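Kuvum: Police and Fire Press Notices for the Jesport Area

A table of short public notices on missing persons, road closures, and water incidents, linked to their later updates. 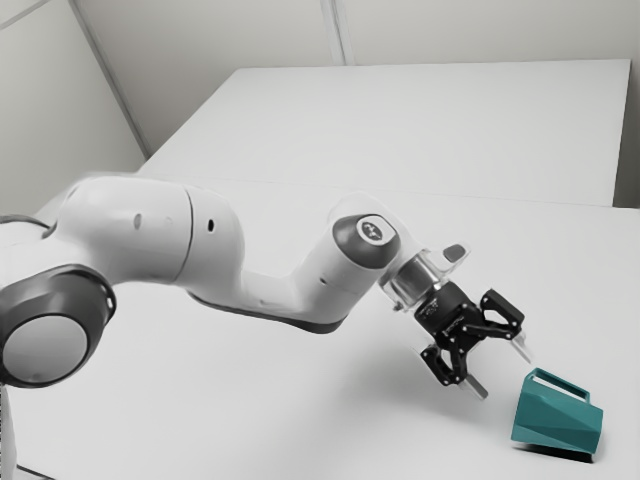 Summary

Kuvum holds the text of notices put out by local emergency services in and near Jesport, together with hand-made links between notices that concern the same incident. Each row is one notice. Each incident has an ID, and all notices that share the ID belong to one chain, from first appeal to last known update.

The current release has 103 incidents. Of these, 54 have at least one follow-up notice. The rest have a first notice and nothing after it that we could find.

The data was put together for work on update tracking: given a new notice, find the incident it belongs to, or decide that it starts a new one. It can also be used for timeline building and for checking whether a summary keeps the status of an incident straight (open, closed, withdrawn).

Files

notices.csv — one row per notice
incidents.csv — one row per incident
links.csv — one row per pair of linked notices, with link type
places.csv — place names used in the notices, mapped to area codes
CHANGES.txt — release notes

All files are UTF-8 with Unix line endings. Fields are separated by commas and quoted when needed. Line breaks inside the body field are kept as \n.

Fields in notices.csv

notice_id: string, unique, stable across releases
incident_id: string, matches incidents.csv
seq: integer, position of the notice in its chain, starting at 1
source_type: one of police, fire, road, park
issued_month: month name only
issued_time: local time, 24-hour, may be empty
headline: string, as issued
body: string, as issued, after redaction
status_claimed: one of open, closed, withdrawn, unclear
redacted: true or false

The field status_claimed records what the notice itself says. It isn't a statement about what had happened by that time. A notice that reads "the search has been stood down" gets closed, even if a later one in the same chain reopens it.

Fields in incidents.csv

incident_id: string
category: one of missing_person, water, road, fire, other
area_code: string, matches places.csv
n_notices: integer
final_status: taken from the last notice in the chain
split: train, dev, or test

Link types

continues: the later notice adds detail to the earlier one.
corrects: the later notice changes a fact given earlier, such as a street name or a time.
closes: the later notice ends the appeal.
reopens: the later notice starts the appeal again after a close.
repeats: the text is the same or nearly the same, and no fact has changed.

A pair can carry one type only. Where two types fit, the order of preference is reopens, closes, corrects, continues, repeats. This loses some detail. A closing notice that also fixes a wrong street name is stored as closes, and the fix is not marked anywhere.

Collection

Notices were copied from public pages and from printed sheets handed to the local desk in Jesport. Printed sheets were typed in by hand and checked once against the paper. Pages were saved as plain text with menus, footers, and contact boxes removed. Appeals that ran on social media only are not included.

The area covered is Jesport, the Sodudel River from the upper weir to the road bridge, and the villages on the Stevens side of the valley. Notices from outside this area are kept only when they refer back to an incident inside it.

Annotation

Two annotators grouped the notices into incidents on their own, then compared results. They disagreed on 38 notices. Most of these were short road notices on the same stretch of highway, where it was not clear if a second closure was a new event or the first one still going on. Guadalupe Palacios made the final call on each of them, and the reason is given in the notes column of links.csv.

The annotators worked from the text alone and did not phone the issuing desk. If a notice gives no status, the label is unclear, and the guidelines say to leave it that way even when a later notice makes the answer plain.

Redaction

Names of private persons are replaced with [NAME]. Home addresses, phone numbers, and license plates are replaced with [ADDRESS], [PHONE], and [PLATE]. Names of roads, rivers, bridges, and public buildings are kept. Ages are kept for adults and replaced with [AGE] for anyone under 18.

Clothing and vehicle descriptions are kept, as they are often the only thing that ties a follow-up to its first notice. In a small area this can point to a person. Do not try to restore names, and do not join this table with other records in order to do so.

Full dates are dropped. Only the month is stored, so the gap in days between two notices can't be worked out. Use seq for order.

Splits

Splits are made by incident and never by notice. The test split has 12 incidents, picked so that each category appears at least once. It is small, and scores on it will move a lot from one or two errors. Report results on dev as well.

Known problems

Water incidents are spread unevenly over the year, with a clear bunch in April when the river is high. A model may learn the month as a signal for category. Dropping issued_month from the input is a fair test for this.

Some road notices were issued from a template, and their bodies differ only in the road number. Text similarity alone will link them wrongly.

issued_time is missing on nearly all printed sheets. Empty means not stated. It does not mean midnight, though an early loader script read it that way. The script has been fixed.

Chains with no follow-up should not be read as unsolved cases. Many appeals end without a public notice.

The category fire includes alarm calls with no fire. We plan to split it but have not agreed on the labels.

Loading

Any CSV reader will do. Read all ID columns as strings, or leading zeros will be lost. The area codes have the same problem.

To rebuild a chain, filter notices.csv on incident_id and sort by seq. links.csv is not needed for this, only for the link types.

Not suitable for

Crime or accident rates of any kind. The table counts notices, and the choice to issue one varies by desk and by shift.

Live alerting. The data is old by the time it is released and has no feed.

Corrections and removal

Send the notice_id and a short note to the maintainer, Guadalupe Palacios, through the project tracker. Requests to remove a notice are handled first. Removed rows keep their notice_id with an empty body, and the change is logged in CHANGES.txt — the ID is not used again.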